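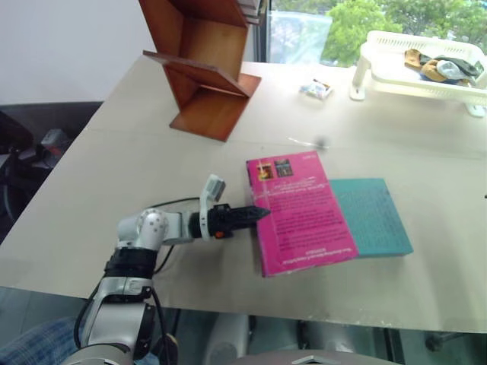 Home Archives Threads Authors Search

[lumanlan-teleop] Re: book task, rejected episodes and the approach segment
From: Žydrūnas Grigaitė
Sep 18, 2020
3 min read | 4 replies | 0 shares

Azucena,

I went through the rejected set last night. Your quoted message is below, answers inline.

> We have 103 episodes of the book-to-shelf task logged
> and 12 of them fail the replay check. Is that an
> operator problem or a logging problem?

Both. Most of the rejects share one fault: the gripper command and the wrist pose are logged on different clocks, and the offset grows over a session. On replay the fingers close before they have reached the edge of the book. Restarting the logger between operators resets the offset. Nicanor has a patch that stamps both streams on the arm controller, and it should go in before anyone records more.

The remaining rejects are operator error. The book was pushed along the table instead of being gripped, and the episode was saved anyway. Please mark these as failures at the end of the take. They are still useful for the Rirnetano classifier, but they must not go in with the successes.

> Do we want the approach from the side or from above?
> Berenice does one and I do the other.

From the side, for flat books. A closed book lying flat gives the fingers very little height to work with, and from above the hand tends to land on the cover and skate. Come in low with the fingers open, touch the edge, stop, then close. The stop matters for training. Without it the policy learns to arrive at speed and the contact point is smeared over several samples.
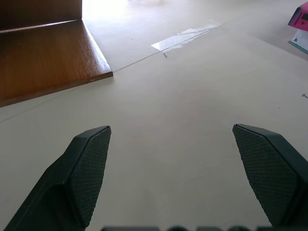

Open the gripper fully before the approach and leave it open until contact. Several takes have small open-close movements on the way in, which I assume is someone's thumb resting on the trigger. The policy copies these faithfully. If you need to check that the trigger is live, do it before you start recording.

On the pads: the textured face has to be parallel to the edge of the book at contact. Rotate the wrist early, during the travel, and keep it fixed for the last part. Late corrections look fine from the head camera but the wrist view swings a lot, and we train on both.

> Can I straighten the pink book before each take? It
> sits crooked on the teal one and I lose time on it.

Please don't. The stack is meant to start with the two books at different angles. If every take starts square, we will get a model that handles square stacks. Take the top one first, put it on the shelf, return to the start pose, then take the second.

Leave the rack where it is too. The cloth in it belongs to the folding task and should stay out of the way of the arm, but it is part of the background the model sees, and I would prefer that it stay the same across both tasks for now.

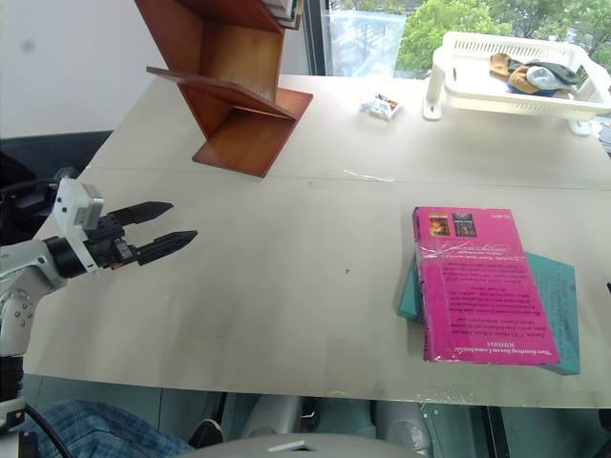
Start pose: hand over the left part of the table, clear of the shelf, fingers open. Hold it for a moment before moving. The segmenter uses the still period to find the beginning of the episode, and with a moving start it cuts into the approach.

> How long should a take be? Apolinar said there was a
> limit.

90 seconds, then Flunix closes the file whether you have finished or not. If you are past the first book and running short, stop and discard. Do not rush the second placement.

Open items:

- clock patch (Nicanor)
- relabel pushed-book takes as failures (Azucena, Berenice)
- decide whether direct hand guiding is kept as a second input mode. I am against mixing it with remote control in one set, as the velocity profiles differ too much. Comments welcome on the list.

I will rerun the replay check once the patch is merged and post the output in this thread.

Žydrūnas

Previous message Next message Reply to list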